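From: Melur Sinaga
To: Zestmont cell users list
Date: 14 March 2022
Subject: Re: Protective stops during bin pick, wrist cables suspected

Tanko Shehu wrote:

> We are now at 5 protective stops in one shift on the bin cell. All of
> them come up as a torque deviation on the wrist axes. No contact
> with the bin wall that I could find. I lowered the speed override to
> 56 percent and the next run still stopped. The bars are within the
> weight limit we entered. I have not changed the payload settings
> since the Pludisley gripper was fitted in July.
>
> Is this the collision threshold being too tight, or should I be
> looking at something mechanical? I would like to raise the threshold
> if there is no objection.
>
> Tanko

Please do not raise the threshold yet. I object to it until the cable routing has been ruled out.

I went through the logs you posted. Each stop falls in the same part of the cycle: the arm is down in the bin, and the last axis is turning to line up with a bar. There are no stops on the approach, and none on the way to the drop position. A wrong payload value would normally show up during the transfer move as well, where the accelerations are higher. Speed override would also make a difference, and you report that it did not.

What does fit is a load that depends on wrist angle. The yellow cable and the black bundle run down the arm, pass under the wrist and loop up around the left side of it. The loop is wide, and with the tool down among the bars it has very little room. If it tightens or drags as the last axis turns, the controller reads the extra torque as a collision. It is doing its job.
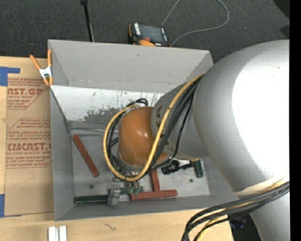

The second thing I would check is the grasp selection. The planner from Oyewole scores grasps by clearance at the fingers only. It has no model of the cables, so it will accept a wrist angle that puts the loop against a bar or the wall. Bars lying across one another make this worse, as the planner then picks from a smaller set of angles and tends to take the extreme ones.

Suggested order of work:

1. Stop automatic running. Arm in manual reduced speed, one person at the pendant, no hands in the bin while drives are on.

2. Take all the bars out. Jog to the pick height and turn the last axis slowly through 90 degrees each way from the home angle. Note the angle where the cables first go tight and the angle where they touch anything.

3. Log the axis torque for the same move. If it climbs steadily toward one end, that is cable load. A sudden step suggests contact.

4. With power off and locked out, check the jackets where they pass under the wrist. Look for flat spots, shine or cuts. If the jacket is open anywhere, the cell stays down until the cable is replaced.

5. Put the measured angles into the planner as a hard limit. Leave a margin.

We had a similar fault on the Mandach line. The threshold was raised there, the stops went away, and 2 weeks later a signal conductor broke inside the cable. The gripper then lost its closed signal at random, and that took far longer to find than the original problem. I do not want to repeat it on this cell.

If steps 2 and 3 show nothing, I will look at the payload and center of gravity values with you. Please post the torque log as a plain file, with the raw joint angles in the same table.

Also, which firmware is on the controller? Your report left that field blank.

Melur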